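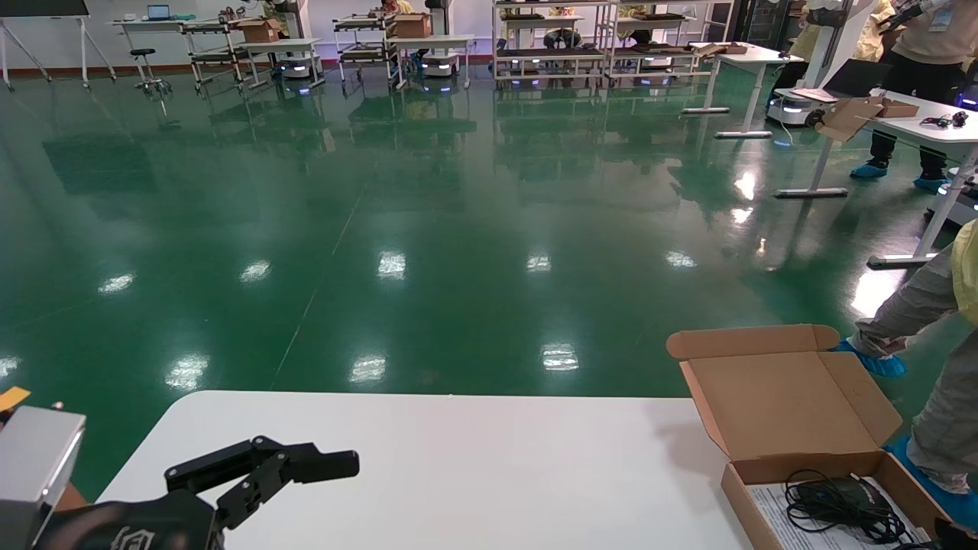 小件带线产品装翻盖纸箱，线到底怎么盘，说明纸放上面还是放下面

版块：车间与仓储 > 包装
楼主：绿地坪老周
发表于 2025年2月1日

我们做的是小型电子件，主机不大，黑色外壳，带一根黑线，线比主机占地方。出货用翻盖的牛皮纸箱，盖子和箱体连着，往后一翻就立住，工人两只手都能空出来装。

现在的做法是先在箱底铺一张印好的说明纸，白纸，然后把线盘一下，连主机一起放进去，合盖，贴标。

问题有几个：

一是线。没有扎带，盘好放进去，运到客户那里打开是一团，经常和主机缠在一起。客户不算投诉，但是提过，说拿出来要解半天。

二是说明纸。压在最底下，客户把东西拿走，纸留在箱子里跟箱子一起扔了，然后打电话来问怎么接。

三是包装台。台面是白的，边是圆的，位置不算大，箱子打开以后盖子立着占一块，待装的料又占一块，旁边的人过来放东西就往箱子边上塞。

四月有一个单子，3000套，全是这个规格，我想在那之前把这几件事定下来。大家都是怎么弄的？不想换箱型，箱子已经买了。

2楼：胶带切割机
线的问题很简单，上扎带。魔术贴的贵一点，铁芯的便宜，客户拆得开就行。没有扎带怎么盘都会散，盘得再漂亮也没用，车一颠就松了。

3楼：仓库小唐
说明纸放上面。我们以前也是铺底下，理由是纸能垫一垫，箱底干净。后来改成放最上面，合盖前最后一个动作，打开第一眼就是纸。电话少了很多。

还有一个好处，巡检的人掀开盖子就能看见有没有漏纸，压在下面要把东西拿出来才能看。

4楼：绿地坪老周（楼主）
回3楼，纸放上面我试过几箱，纸会卷，合盖的时候边上翘起来夹在缝里，露一条白边出来，很难看。你们纸多大？

5楼：仓库小唐
对折一次。箱子多大纸就折到比箱子小一圈，不要刚好。刚好的一定会夹。

6楼：Backlund
不太同意3楼。说明纸铺底有铺底的道理。纸箱内壁有纸屑，新箱子也有，黑色外壳沾上去很明显，铺一张纸能隔开一面。你把纸挪到上面，底下就直接挨着瓦楞纸了。

要么就两张，底下一张白纸，上面一张说明。别为了省一张纸让外壳沾一层灰。

7楼：仓库小唐
我们主机有袋子，所以没这个问题。楼主的主机有没有袋子？

8楼：绿地坪老周（楼主）
没有袋子，裸放。以前有，后来客户那边说要减塑料，取消了。

9楼：Backlund
那就更应该铺底了。或者换成薄的纸袋，把主机单独装进去，线放外面，这样主机和线也不会缠。一件事解决两个问题。

10楼：胶带切割机
纸袋要多一个动作，3000套，每套多几秒，算算工时。我还是那句话，扎带。

11楼：Orkik
扎带也是一个动作啊，还比套纸袋慢。我们测过，铁芯扎带新手要拧好几下，熟手也快不了多少，拧一天手指头疼。建议让线材供应商来料的时候就扎好，价格谈一下，多半不收钱，收也很少。他们那边绕线机出来直接扎，比人手整齐。

你们现在线来料是什么样子？

12楼：绿地坪老周（楼主）
线和主机是连着的，出不来。测试完才包装，测试的时候必须把线拉开，所以来料就算扎了也得拆。

13楼：Orkik
那就让测试的人拆下来的扎带别扔，放回托盘里，测完顺手扎上。扎带跟着料走。测完线就在手里，那个时候盘最顺，等到了包装台再盘，线已经在托盘里滚过一圈了，又要重新理。

14楼：胶带切割机
13楼说得对。盘线应该放在测试后面，不应该放在包装台。

15楼：老测试工
我不同意13楼和14楼。我就是干测试的，测试工位的节拍已经很紧了，凭什么包装的活往前推？每次优化都是往我们这里推。托盘是深色的，扎带也是黑的，掉进去找都找不到，最后变成测试员天天补扎带。

要推也可以，把人也推过来。

16楼：Orkik
扎带换白的。

17楼：老测试工
重点不在颜色。

18楼：绿地坪老周（楼主）
先别吵。我们测试和包装隔着一条过道，托盘用货架车推过来，车上面一层放箱子，下面放料。测试那边确实紧，我去谈他们大概也不会同意。先看包装台这边能做什么。

19楼：Efe Ogundipe
我中文打字慢，大家见谅。我在Skostotero做过包装线，和楼主的产品差不多，一个小盒子带一根线。说一下我们的做法。

线不用扎带。绕手掌，绕到剩一小段，剩下的这一段横着绕两圈，线头从中间穿过去拉紧，变成一个8字。客户一拉线头就开。新工人练一个上午就会。线不能太硬，太硬的线8字会自己弹开，这个要先试。

放的顺序是主机先放，靠箱子一个角，线圈放对面。中间用一片折起来的瓦楞纸隔开。瓦楞纸片是用废箱子裁的，不花钱。

说明纸放最上面，折一次。

20楼：胶带切割机
8字扎法对线有没有伤？折弯的地方时间长了会不会断？

21楼：Efe Ogundipe
手掌那么大的圈没有问题。如果绕手指就太小了，不可以。我们有规定，圈不能小于一个量规，量规就是一个塑料筒，套不进去就算不合格。

22楼：Backlund
用废箱子裁隔片我要提醒一句，裁出来的边全是纸屑，比箱子内壁还多。用的话裁完要吹一下，而且不要在包装台上裁。我见过一边裁一边包的，台面上一层黄粉，黑壳子放上去全是。

23楼：Efe Ogundipe
同意。我们在仓库裁好送过来。

24楼：小方
插一句，楼主车间是环氧地坪吧，看网名。你们纸箱直接放地上吗？我们也是绿地坪，新做的，亮得能照见顶灯，纸箱在上面拖一下就是一道印子，擦都擦不掉。

25楼：绿地坪老周（楼主）
是环氧的。纸箱不准落地，只准放台面和货架车上。不过地上划的线已经淡了，车停哪里全凭习惯，有时候车就停到过道里来了，这个也头疼。

26楼：小方
线淡了用地坪胶带重贴，别用油漆补，补出来颜色一定不一样。胶带选带保护膜那种厚的，薄的轮子压几天就起边。贴之前用酒精擦，亮面地坪看着干净，上面有蜡就粘不住。

27楼：Amen
胶带我贴过，在我们那里活不过一个季度。货架车轮子硬，转弯的时候一拧就把胶带带起来了。后来还是刷的漆，颜色不一样就不一样，能看清就行。

28楼：小方
你那是在转弯的地方贴了。转弯处不要贴整条，贴L形的角标就够了，车的四个角对上就行。

29楼：Amen
角标也掉过。各人情况不同吧，楼主两种都试一小段。

30楼：行政兼安全员
顺着地面说，你们进车间穿鞋套吗？我们穿蓝色的那种一次性鞋套，在亮面地坪上滑得很，推车的人更危险。我提过换带防滑条的，一直没批下来。

31楼：绿地坪老周（楼主）
穿的，访客和员工都穿。滑倒还没有，但是磨破得很快，推车的人半天就磨穿了，碎片掉在地上又是垃圾。

32楼：行政兼安全员
磨穿的换专用工作鞋。天天在里面的人没必要穿鞋套，一人一双鞋放门口鞋柜，鞋套只给访客。算下来不一定更贵，我们一年鞋套花了3000块，够买不少鞋了。

33楼：老测试工
工作鞋支持。鞋套一天穿下来脚是闷的。

34楼：胶带切割机
歪楼了，这不是包装帖吗。

35楼：Orkik
回到包装台。楼主第三个问题还没人答。盖子立着占地方，是因为箱子横着放。把箱子转过来，开口朝人，盖子朝台子里侧，盖子就立在没人用的那一边。料放左手，箱子放右手，左撇子反过来。

旁边的人往箱子边上塞东西，就在台子外侧装一条矮挡边，或者干脆再给他一个放东西的地方。人要放东西，手边没有地方，一定会放你台子上，贴多少标语都没用。

36楼：绿地坪老周（楼主）
箱子朝向我们没统一，各人各放，有的盖子朝侧面。明天先统一这个。

37楼：仓库小唐
圆边的台子装挡边不好夹，G字夹会滑，买带橡胶垫的。或者用双面胶贴一条铝型材，拆的时候拿热风吹。

38楼：Backlund
不建议贴，台面贴过胶以后那一圈永远是黏的，吸灰。

39楼：绿地坪老周（楼主）
回来汇报一下。这几天包了163套试做，全部按19楼的方法，线绕手掌打8字，主机靠角，说明纸对折放上面，箱底另外铺一张白纸，听6楼的。

结果：线的硬度可以，放了几天没弹开。有6套散了，查下来是同一个人包的，线头没有穿过去，只是塞在圈里。教过以后好了。

隔片没有用。试了几套，裁的大小不一样，放进去歪的，反而麻烦。主机靠角以后线圈正好把它抵住，合盖以后摇一摇没有声音。

速度比以前慢一点，工人说主要慢在折纸。我让印刷厂那边问问能不能折好了送来。

40楼：仓库小唐
折好来料要留意一下，折过的纸厚，一摞一摞容易歪，拿的时候一次带起来两张。我们包装台上放了一个斜的纸架，压一块小铁片，好一点。

41楼：胶带切割机
不做跌落吗？摇一摇不算测试。没有隔片，掉一下线圈可能就跑到主机上面去了，插头正好磕外壳。

42楼：绿地坪老周（楼主）
跌落还没做，要排实验室。做完再来说。

43楼：胶带切割机
先别急着定，等跌落。我还是觉得扎带稳。

44楼：Efe Ogundipe
同意先做跌落。角跌落比面跌落更容易出问题，请从主机那个角开始跌。另外插头请放在线圈里面，不要朝着主机。

45楼：绿地坪老周（楼主）
好，插头朝里这条加进作业指导书。散掉的那种情况我也拍张对比照贴在工位上，线头穿过去的和没穿过去的各一张。

46楼：Amen
地上的线最后用什么弄的？

47楼：绿地坪老周（楼主）
买了一卷厚的胶带，先贴了货架车那一排的角标，过道的长线没动。刚贴上，好不好还不知道。

48楼：Amen
过一个月来说一声。我赌起边。

49楼：小方
贴之前擦酒精了没有

50楼：绿地坪老周（楼主）
擦了，擦了两遍。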